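Griltivov Parcel Station

The Griltivov Parcel Station is a two-armed packing kit sold by Lidilness, for small warehouses that weigh and sort soft bagged goods. Usually just called the Griltivov. Designed by Helmut Grube, first shown in May at the Mahrous depot, where it is still on trial.

Design

Kit comes as the robot, a bench scale and a short conveyor belt. Bags start in an open crate, get weighed, then go on the belt. The arms don't match: one ends in a jointed hand for pressing keys, the other in a gripper for lifting. Buyers can supply thier own scale if the keypad is a standard size. Colour of the bench is up to the customer.

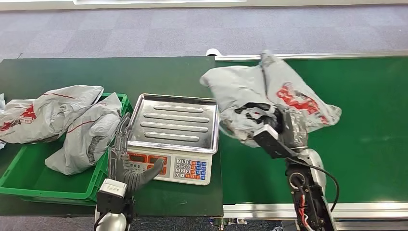 Setup takes a morning. Software is licensed by the year and covers 3,000 bags a month on the basic plan, more on request. Spare fingers sold seperately.

Trial and reception

The Mahrous trial logged 1,451 bags in its first week, of which 235 needed a person to step in. Mostly dropped bags, some weighed twice. Kenza Hegazy, reviewing the kit for the trade newsletter Trolum, liked the quiet motors and the plain manual. Less keen on the speed. Also criticized the lack of phone support on Sunday.

Versions

Basic. One crate, one belt.
Griltivov 734. Longer belt, second crate, label printer. Not yet shipping in Canada.

See also

Bench scale
Conveyor belt
Order picking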